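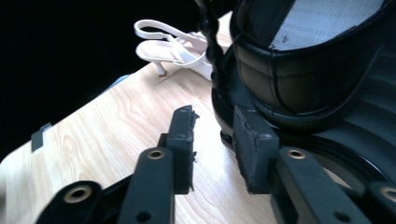 Re: [manip-learning] Wrist-view policies and pad occlusion

Deligiannis wrote:
> We dropped the wrist view in September after the policy kept
> closing early. Our guess was that the fingers hide the contact
> point at close range. Has anyone on the list separated that from
> plain lack of data? Also curious whether you mask the fingers
> before the encoder.

We ran that comparison on the footwear set, so a partial answer.

The set is 3000 hand-held gripper demonstrations on a wooden tabletop, mixed styles: black leather, strappy heels and so on. We trained the same policy under 3 conditions: raw wrist view, fingers masked to a flat grey, and raw view with a history of 2 earlier observations. Evaluation was 43 held-out starts per condition, same starts throughout.

Masking hurt. My reading is that the policy uses the pad edges against the object to judge closing distance, and the mask removes exactly that cue. It was worst on dark glossy uppers, where a black finger against black leather leaves very little contrast and the pad outline is most of what remains. On the white sandals the three conditions were hard to tell apart.

History helped with early closing but made regrasps slower. When the first attempt slipped, the policy tended to repeat the approach it had just made. Ruvovitz saw something similar on the Sillatura fabric task and put it down to copying the previous action. We haven't tested action dropout yet.

On data quantity: halving the training set degraded all three conditions and didn't change their order. That argues against lack of data as the whole explanation, though I wouldn't lean on it hard – we have one seed per condition at the half size.

Two cautions. Pad wear changes the finger outline over a long collection, so we now shuffle sessions before splitting. And straps and dangling cords were labelled as background by the Bonum segmenter, so any masking result that relies on it should be checked by hand.

I can post the split lists and the training config if they are useful. The per-start results need some cleaning up first and won't be ready before Sunday.

Ita Fitzgerald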